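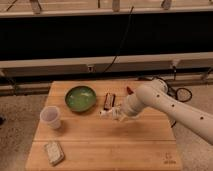

The green bowl and the plastic cup, on the table from Kedudby.

THE GREEN BOWL

The rule was that we'd take turns choosing, and I'd already decided that if Fasil picked the green bowl first I would be grown up about it.

I wasn't going to be grown up about it. But I'd decided I would be, and I think that should count for something.

Fasil Gashaw and I had shared the flat over the Abera bakery for six years, which is longer than either of my sisters has managed to live with anybody, and now he was off to Kedudby to be near his mum and I was going to a one-bedroom place at the far end of the 126 bus. The removal people, Covix, had quoted us £1,515 for the pair of us, two drops, one van, and we were so horrified by it that we'd sworn to get rid of half of what we owned before they turned up. So everything came out of the cupboards and got put on a surface, and then we chose.

"You go first," said Fasil.

"No, you."

"I went first with the books."

He had, and he'd taken the atlas, and I'd said nothing, and I want that noted as well.

We'd done the big pans the night before with hardly a cross word. He got the heavy one because his mum would only buy him another and mine wouldn't. What we had left was the odds and ends, the things that live in a kitchen without ever being bought for it, and he'd laid a few of them out on the table with a bit of space between them as if we were running a very poor jumble sale. The bowl was towards the back. The plastic cup was near it, the cloudy white one I used for measuring rice, and down in the corner was a speckled little oblong that I'd put there myself while I was looking for something else.

I ought to explain about the bowl. It isn't worth anything. It's wide and shallow, so it's no good for soup unless you walk like a bride, and it's too small for salad if there are more than two of you. But it's green in a way I've never found again, all shiny and blotchy inside with a darker rim, and when we first moved in and had no lampshades and one chair, I put it in the middle of the floor with our keys in it. That was the first evening it felt like a flat. We ate chips sitting either side of it. I can't now remember which of us brought it, and that was the trouble, you see, because I'd always thought it was me and I had a horrible feeling he'd always thought it was him.

"I'll have the cup," said Fasil.

I looked at him. "The rice cup?"

"I know where the line is on it."

"There isn't a line on it."

"There is if you know where to look," he said, and he did know, that was what annoyed me. He made better rice than I did, with my cup, and had done for years. I'd put it down to the pan.

So that was the cup gone. It was my go, and the bowl was just sitting there, and what I should have done was say "bowl, please" and reach over. What I said was, "I'll have the table."

I have no idea why! I didn't want the table. It had come from a barn sale in Kedudby in the first place, his cousin had driven it over, it was square and planky and honey-coloured, and crumbs went down the seams and stayed there. We'd both agreed it should go back with him. I think I panicked. I think I couldn't bear to look greedy over something so small, so I went and asked for the biggest thing in sight. 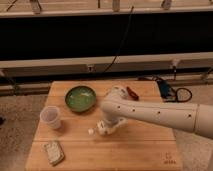
Fasil rubbed his thumb over the corner where the wood has those dark marks. We'd never worked out what they said. For a while he'd had a theory that they were the name of a farm, and I'd had a theory that somebody had put down a hot iron, and one wet October we'd spent a whole evening on it with a torch and my reading glasses and come out no wiser, only with stiff necks.

"The table," he said.

"If you don't mind."

"Will it go up your stairs?"

I hadn't thought about my stairs. They've got a bend in them that a tall person has to take sideways. "Probably," I said.

"It won't, you know."

"It might with the legs off."

"The legs don't come off. My cousin tried." He sat down on the arm of the sofa, which he'd been told about a hundred times. Well, 100 times at least, I used to keep a tally on the fridge to shame him and gave it up when I ran out of paper. "Do you want the table?"

"No," I said.

"What do you want?"

And I still couldn't say it. I fiddled with the speckled thing in the corner. I turned it over and put it down at the same slant it had been at before. Downstairs they'd started on the second bake and the smell was coming up through the boards, the sweet one with the aniseed, and I thought, I won't have that at the end of the 126, I'll have a launderette and somebody's motorbike.

"Only I thought you'd go for the bowl," said Fasil. "I was leaving it for you. I've been leaving it since last night. I did the pans first so we wouldn't get to it when you were tired."

"I thought it was yours!"

"Mine?" He was properly astonished. "It was in the cupboard when we moved in. Under the sink, behind the bleach. You washed it four times."

I'd forgotten that. I had, though, I'd stood there with my sleeves rolled up and scrubbed at it while he held the torch, because the bulb had gone. So it wasn't mine and it wasn't his, it belonged to some tenant before us, somebody who'd moved out and left it behind, and for all I knew she'd been on a bus ever since wondering where her green bowl had got to.

"We could leave it for the next people," I said, and I was quite proud of how it came out.

"We could," said Fasil.

Neither of us moved. The bakery door went, and somebody laughed out in the street.

"We're not going to, are we?" he said.

"No."

He got up and found a sheet of newspaper, and then another, and wrapped it much too thickly, the way he wraps everything, so that it looked like a cabbage. He wrote my name on the outside. Then he held out the speckled thing on the flat of his hand and asked whose turn it was, and I said his, definitely his, and he said he'd been afraid of that.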